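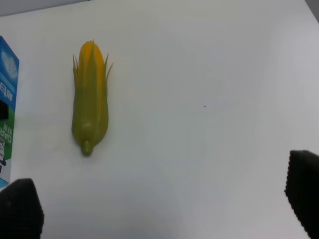
Item 2: test piece (toy corn) and carton on the white work surface, fingers open.

2019-10-01
By Rok Nedeljković

Stadgate Shared Workshop, Bench Safety Checklist: Gripper Arm Build

The following items were inspected at the member's bench before powered operation. Comments are those of the inspector.

1. Base and clamps. Pass. Both clamps are tight. The arm must not be run on the folding table.

2. Work surface. Pass. Test pieces are to be light and free of sharp edges. Glass and filled tins are not permitted.

3. Emergency stop. Pass. The button cuts power to all joints. It is to be moved to the front left corner of the bench, within reach of a seated person.

4. Reach. Pass with comment. Full reach was measured at 1220 mm. The floor tape is to be renewed at that distance and kept clear of stools.

5. Cables. Fail. The wrist cable rubs against the second joint when the arm is folded. A sleeve is to be fitted and the item inspected again before unattended use is considered.

6. Finger pads. Pass. No splits or loose edges were found. Pads are to be checked after every 88 cycles, and the count entered in the bench log.
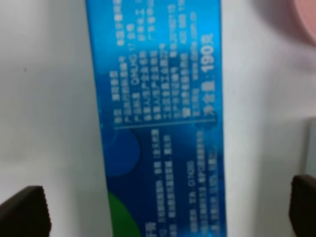 Item 7: toothpaste carton, marked 190 g, between the two fingers.

7. Grip force. Pass with comment. The limit in the Gatti controller is set correctly but can be changed without a password. The member has been asked to lock the setting. Cartons that have been crushed are to be taken out of use.

8. Supervision. Pass. One trained member must remain at the bench while the arm is powered. The longest permitted session is 3600 seconds, after which the motors are to be checked by hand for heat.

Result: supervised use only until item 5 is cleared. Permit 2474 remains with the inspector.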